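4. Chores, and who remembers doing them

4.1 What counts as a chore passage

We now turn to the part of the project we enjoyed most. The Sistari collection holds 417 home-printed family memoirs, nearly all of them written by people past retirement age for their children and grandchildren. Almost every one has something to say about work done in childhood. Hens are fed, separators are washed, younger brothers are minded, and somebody is always sent back for the pail.

We marked a passage as a chore passage when it met two conditions. The teller, or a sibling of the teller, had to be under 16 at the time, and the work had to be something the household expected of them. Paid work for a neighbour was left out unless the money went straight to the parents. School tasks such as filling the stove were left out too, though it hurt to lose them, as some are wonderful. One Prillton writer gives four pages to the politics of the woodbox and we would happily have printed all four.

Marking on these terms gave us 1,539 passages. They range from a single clause ("after I had done the lamps") to a whole chapter on one summer of haying. Length turned out to be a poor guide to how much a passage tells us. Some of the longest are lists of machinery, lovingly made and hard to read aloud, while a few of the shortest carry an entire quarrel.

Efe Effiong read a share of the memoirs separately from the first author, and the two sets of markings were then compared. Most differences had to do with play. Is catching gophers a chore? In Woltitz it plainly was for some families, where a father kept a tally on the barn door, and plainly was sport for others. We settled these case by case, going by the teller's own word for it wherever one was given.

4.2 The same morning, told twice

Of the 1,539 passages, 129 describe a task that a brother or sister also describes in a memoir of their own. These are a gift to anyone who cares about family memory, and we had not expected to find so many. The Olatunji papers account for a large part of them. Three sisters and a brother in that family each wrote a memoir, and each seems to have written it with one eye on the others.

Take the matter of the cream cans. The eldest sister says she and her brother carried them to the road together every second morning and that she always took the heavy side. The brother says he carried them by himself from the age of nine. The second sister says the hired man did it, and that the other two came along for the ride. The youngest sister was too small to be there, and she tells it best of all. In her version the cans are taller than she is and the whole family walks behind them like a parade.

It would be easy to ask who was right. We tried to, early on, and got nowhere useful. The road was real and so was the dairy, and a ledger in the Sistari collection shows cream going out from that farm on the days the eldest gives. No ledger records who had which handle. What we can say is that each teller puts themselves closest to the weight, apart from the youngest, who could hardly do so. That pattern holds well beyond this one family. When siblings disagree about a chore, they usually agree that it was done, where it was done and what it was done with. They part ways over who did it, how often, and whether anyone said thank you.

Thanks, or the want of it, comes up far more than we had guessed. Daughters mention it more than sons do. In several memoirs a mother's one word of praise is set down with the weather of the day and the dress she was wearing, sixty years after the fact. A Woltitz writer remembers being told that her floor was "clean enough for the minister" and says she has never since washed a floor without hearing it. Her brother, writing about the same kitchen, does not mention the floor at all.

4.3 Small things that hold a story up

For a closer reading we chose 30 memoirs in which chores take up a good part of the childhood chapters. We read these slowly, and most of them out loud, which we recommend warmly to anyone starting on material like this. A sentence that looks flat on the page often has a voice in it. The pauses come out, and so do the places where the teller has clearly told the story at a table many times before writing it down.

What struck us on the second reading was how much each story leans on one small object. A chipped blue cup beside the pump. A nail where the strap hung. A button off somebody's good coat, found in the feed. Rooms are barely described, and people's faces hardly ever, yet the cup is there in full. We started calling these details pins, a word that began as a joke in the margins and then stuck.

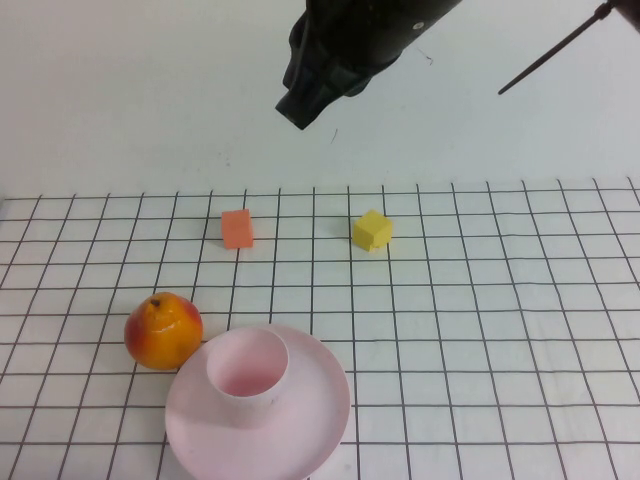
A pin works by being unlike what is around it. Most chore passages are plain in their wording, and the tellers are sparing with colour, so that anything bright or hard-edged catches the reader straight away. The eye does the same with the small round silver screw head in Figure 3, which stands out against the matte black around it, with nothing behind but plain white wall. Woltitz writers are especially good at this. One of them spends a page on an ordinary walk to the henhouse, in the dark, with no talk and no mishap, and then gives us the brass latch, cold enough to stick to a mitten. Everything she wants to say about being seven and a bit afraid is in that latch. Her daughter, who typed the memoir, added a note in the back to say that the latch is now on her own garden gate.

Pins also travel between tellers. Siblings who differ on every other point will often share one. In the cream can stories described in 4.2, all four Olatunji writers mention a rope handle that had been mended with a strip of red flannel. Two of them say their mother mended it and one says the hired man did. The youngest says only that it was red, and that she was allowed to hold the loose end. We think this is the strongest sign in our material that siblings' stories draw on a common store, even when the people in them keep changing places.

There is another way to read it, and we want to be fair to it. The youngest sister's memoir came last. She had the other three on her shelf, and she says so. She may have taken the flannel from them, just as she may have taken the parade from some film or fair. Still, the loose end is hers alone. It appears in no other version, and it is just the sort of thing a small child would have been handed to keep her busy. Our own feeling is that borrowing and remembering sit side by side in these books and that the tellers themselves could not always say which was which.

4.4 Tellers who will not be drawn

Some memoirs resist this kind of reading, and they deserve a place as well. A Prillton farmer gives his whole boyhood two paragraphs. He got up, he says, and there were cows. Then he is 19 and married. His grandchildren pressed him for more and he wrote a third paragraph, dated November, in which he lists the names of the cows. It is a terrific list. Each name has a year beside it, and two of the names are crossed out and put back.

We counted that list as a chore passage after some debate. Nothing is done in it, strictly speaking. Yet nobody learns the names of that many cows without milking them, and the crossing out tells us he sat there and thought about the order they came in. Effiong pointed out that the names run in the order of the stalls, left to right from the door, for as far as we can check them against a barn plan kept with the memoir. He was walking down the row.

Reading him changed how we went back to the others. We had been treating the fuller storytellers as our best sources and the short ones as gaps, and we went through the 30 again with that in mind. Lists of hymns sung while washing up, prices, horses, the numbers on the party line - these had been skipped over by both readers the first time through. Several of them follow a path through a house or a yard in the same manner as the cows. One goes around a kitchen table, naming what each child did after supper, and stops at an empty chair without giving the name of the person who sat in it. Her sister's memoir gives the name, along with the winter that he died.

4.5 Limits of the material

The memoirs in the Sistari collection were given by families who had kept them and who thought them worth giving. Homes where childhood work was cruel, or where brothers and sisters no longer speak, are surely fewer here than they were in life. We found hard passages all the same, and we have not quoted from any where a living relative asked us to leave the words alone.

Boys and girls are both well represented among the tellers, hired children much less so. Many farms around Woltitz took in a girl from a larger family for room and board, and she turns up in other people's memoirs at the edge of the yard, carrying something. Only one of the 30 was written by such a girl. She remembers the chores in sharper detail than anyone else we read, and she gives the first names of all the children whose beds she made. None of their memoirs gives hers.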